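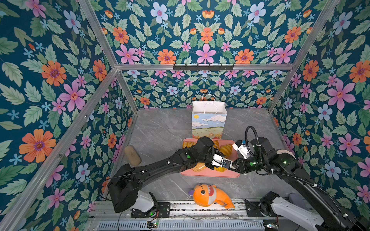 Stories from Home: An After-School Storytelling Club at Bruma Middle School

Final project report, Community Arts in Education

1. How the project started

I grew up in Jandedlow and went to Bruma Middle School myself, so when our course asked us to find a partner for a community arts project I didn't have to think very long. I called the front office, was put through to the language arts department, and ended up having a lovely long phone call with a teacher who remembered my older brother better than she remembered me (fair enough, he was louder). She told me that more than half of her seventh graders speak something other than English at home, and that they write perfectly well but go very quiet when asked to speak in front of the class. She had wanted for years to do something with spoken stories and had never found a free afternoon to do it in.

That was the beginning of Stories from Home. The idea was that students would collect a story from someone in their family, learn to tell it out loud without reading from a page, and record it at the end so that it could be kept in the school library and listened to by other classes. The story could be a folk tale, a family legend, a ghost story, or just something funny that happened to an uncle. It could be told in English, in another language, or in a mixture, and that last part mattered to me more than anything else in the plan.

2. What I hoped to find out

Our instructor asked each of us to settle on one main question before going into the school. Mine went through several versions, all of them too long, and the one I finally wrote on the form was: does telling a family story in whatever language it came in make students more willing to speak in class?

I also had a smaller question that I kept to myself until the midterm review, which was whether students would treat a story as their own once they had told it a few times. I had read a good deal about oral tradition in the fall, and one thing that kept coming up was that a teller changes a story every time, and I wondered whether twelve-year-olds would feel allowed to do that with a story that belonged to a grandmother.

3. Planning and money

The club met after school for 12 sessions in the spring term, starting at 3:15 and finishing at 4:30 so that everyone could make the late bus. We used the library, which has a carpeted corner with low shelves on two sides, and it turned out to be a kind room for quiet voices.

The Van Wyk Community Fund gave us a small grant of $300. I had never written a grant application before and I spent far too long on it, including a whole evening on one paragraph describing the "expected benefit to the wider public." Most of the money went on two microphones with stands, and the rest on snacks, printing, and a stack of blank notebooks. If I were doing it again I would spend more on snacks. Students who have been in school since eight in the morning can't be expected to tell a good story on an empty stomach, and the sessions where I had brought plenty went noticeably better than the ones where I hadn't.

For the recording we used Drivora, a simple app the school already had on its tablets. Each student had a folder, and the language arts teacher could listen to everything and leave comments.

4. The sessions

The first three sessions were only games. We passed a sentence around the circle, we told the story of our morning as if it were an epic, and we played one game in which you have to describe a place you know well while your partner walks through it with their eyes closed. I had planned to do one week of games and move on, but it was clear at the end of the first week that the group needed longer. They didn't know each other well, coming as they did from different homerooms, and there was a fair amount of looking at shoes.

In the fourth session I told them a story of my own, about my great-grandfather and a goose, and I told it badly on purpose the first time. I mumbled, I gave away the ending, I went back to put in things I had forgotten. Then I asked them to tell me what to fix. They were merciless and very accurate! One girl said that I should stop explaining why the goose was angry and just let it be angry, which is better advice than I got in most of my writing classes.

After that they went home with their notebooks and a sheet of questions to ask. I had been worried about this step. Asking a grandparent for a story sounds easy, but some families live a long way apart, and some students may not have anyone they want to ask, so the sheet said clearly that the story could come from a neighbor, a coach, a family friend, or the student's own memory. Several students made phone calls overseas, with a parent sitting beside them to help with words they didn't know. One boy came back having filled his entire notebook and asked for another.
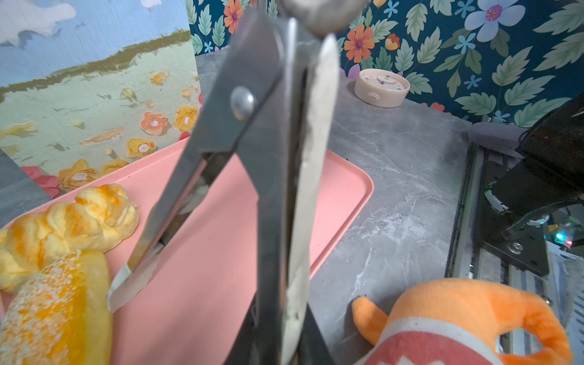
The middle part of the project, from the fifth session to the ninth, was spent on learning to tell the stories without notes, and this was where I learned the most. My plan had been for students to write their story out in full, then shrink it to a paragraph, then to a list of words. It worked for the strong writers and was miserable for everybody else. By the sixth session I had dropped it and we were drawing the stories as maps instead, with a path running from the beginning to the end and a little sketch for each thing that happens along the way. A student could put a finger on the path and talk. By the eighth session most of them had left the maps in their bags.

The mixing of languages took care of itself in a way I hadn't foreseen. I had imagined students choosing one language or the other at the start and sticking with it. What they really did was tell the story in English and let the people in it speak however they would have spoken, so that a grandmother scolded in Gujarati or a shopkeeper bargained in Spanish, and the listeners understood from the tone. When I asked one student whether she wanted to add a translation for the recording she looked at me with some pity and said that everyone knows what being yelled at sounds like.

5. The recordings and the listening afternoon

We recorded in the tenth and eleventh sessions, in a small office behind the library desk. The first few recordings had a hum on them from the air vent and had to be done again, which was my fault for not listening back sooner. Nobody minded much, and two students told their stories better the second time.

For the last session, in May, we invited families and other classes to a listening afternoon. We had put out 50 chairs and had to go looking for more. The students didn't perform live unless they wanted to, and most had said firmly beforehand that they didn't want to, so we played the recordings and the teller stood up at the end for applause. Then one of the quietest members of the group asked if she could tell hers in person after all, and after her there was a line.

6. What I found

I gave the students a short survey at the start and again at the end, and I also kept a journal after each session, which came to 3,109 words and is attached as Appendix B. The survey answers moved in the direction I had hoped, with more students saying that they would volunteer to speak in class. I want to be careful with this. They had chosen to join the club, they liked the snacks, and they knew what I wanted to hear. The teacher's comments are better evidence, I think. She wrote that several members of the club had begun to raise their hands in her lessons, and that one had asked to give his book report standing up.

As for my private question, the answer was yes, and rather quickly. By the tenth session the stories had changed a good deal from the notebooks. A river had become wider, a donkey had gained a name, and one ending had been altered completely, with permission from the aunt who had supplied it (she is said to prefer the new one).

7. What I would do differently

I would start the family interviews earlier, as two students were still waiting on relatives when we got to the maps. I would test the recording room before bringing anyone into it. I would also ask the school for a second adult in the room, because it is very hard to listen properly to one child practicing while keeping an ear on the others, and I know I missed things.

The school has asked to keep the microphones and run the club again in the fall with the new seventh grade. The language arts teacher will lead it, and I have promised to come in for the fourth session to tell the one about the goose.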